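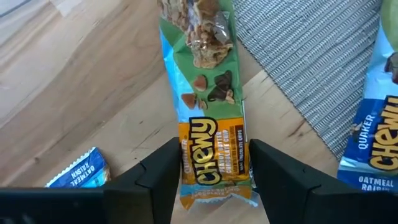 I want to write down the rules I use for picking soft packages with a gripper, because I was asked for them three times this month and every time I answered a bit differently. Soft packages are harder than boxes. A box tells you where its side is, but film has folds and air inside, and the shiny places move when the arm moves. So my first rule is about where the fingers go. They come one on each side of the long body, like on the Chewy bar between the two fingers, and they stay off the crimped tip. The tip is only film. If you hold the tip, the bar can swing and you lose its angle.

The second rule is about flavors. At Tuvetti, where I worked before, the task sheet said only "pick the bar." Then two people did the same task and picked different bars, and both were right. Now I write the full name as it is printed, so peanut butter chocolate chip and oatmeal raisin are two different items, even if the brand is the same and the size is almost the same. It takes longer to write. I accept this.

Home | Posts | Notes on grippers | About me

Third rule: decide the limit of closing force before the work starts, and write it on the sheet. Do not change it in the middle of a series. I saw a series of 492 picks at Tuvetti where the limit was changed after lunch and the change was not written anywhere. We had to put all of them away. For one month I was angry about this, mostly at myself, for I was the one who should check the sheet. 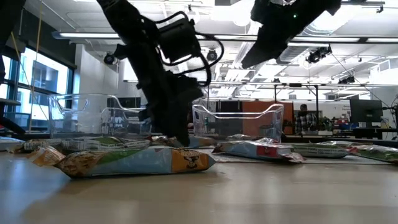 Fourth rule is for two arms over one table. Only one arm goes down to the packages at a time, unless the task really needs both. The other one waits above, and its waiting height is also on the sheet. In the Lins checklist, which I still like very much, this was one line and everybody remembered it. In the longer Giltex version it became a full page with a drawing, and people skipped it.

Fifth, do not make the table too nice. Let the wrappers lie at different angles, some near each other, some partly behind others. When I began I put everything in straight rows and I was proud of it. The results looked good until December, when we tried a normal messy table.

I am still not sure what to do with damaged packages. My present rule is to replace one when the film is open, and to keep it when it is only wrinkled. If you have a better limit, please write to me.

Posted November 28, 2023

Comments (3)

pandabolt: We also write the full flavor name. The problem for us is when the supplier changes the print, then the old sheets are wrong.

mirella_k: Do you have the Lins checklist somewhere? I only know the long one.

gripnotes: I don't agree with the fifth. Start with straight rows for the first 400, then mix. Otherwise you can't tell what is failing.

Contact | Copyright 2023 Pandatska | Back to top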